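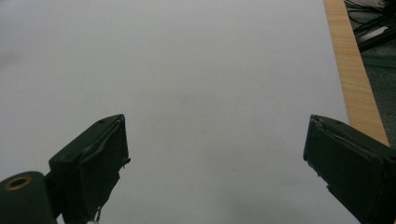

Figure 1. View from the wrist camera of the hand-held gripper, jaws open over the table.

3.2 Data collection kit

We evaluated the Plukero hand-held gripper kit, sold by Egilsson as a complete package for recording manipulation demonstrations without a robot. The kit has a two-finger gripper, a wrist camera, a charging dock, and a license for the Grimis recording software. We bought one kit at list price in October and received no support from the seller beyond what any customer gets.

The operator holds the gripper by a pistol handle and closes the fingers with a trigger. The software stores the video together with the finger opening and the estimated pose of the tool. Files are written in an open format, and we were able to load them into our training code with a short conversion script.

All recordings were made at a table with a light surface. The two fingers enter the image from the bottom and, when open, leave a wide part of the table in view between them (Figure 1). The fingers are much darker than the table, and a simple threshold was enough to segment them during calibration. We did not mask them out for training.

3.3 Procedure

Six operators took part, none of whom had used the kit before. Each read the printed quick-start guide and then practiced for 21 minutes. The tasks were picking up a block, placing a cup on a saucer, and folding a cloth once. An episode began with the jaws fully open and ended when the operator released the trigger and pressed the stop button.

We collected 3,796 episodes in total. Episodes were dropped if the pose estimate was lost for more than 3 seconds or if the operator marked them as failed. Operators could mark an episode only right after it ended, and several asked for a way to do this later. The version of Grimis we tested does not offer one.

3.4 Setup and handling

Calibration is done by opening and closing the jaws over a plain surface while the software watches the fingertips. It has to be repeated after a finger is removed. The manual says this in a footnote on the page about cleaning, and we missed it the first time. The early recordings affected by this error were deleted and made again.

Operators found the trigger easy to learn but stiff at the end of its travel. This mattered most in the cloth task, where the jaws must close fully on thin material. Two operators switched hands during long sessions. The handle is symmetric and allows this, although the stop button is then hard to reach.

For comparison we used the Okora teleoperation arm already installed in our lab. It records joint positions directly and needs no pose estimation, but it has to be bolted down and powered from the wall. Moving it between rooms was not practical for this study. Both devices were used with the same objects and the same task instructions. Results for the two data sets are reported separately in Section 4.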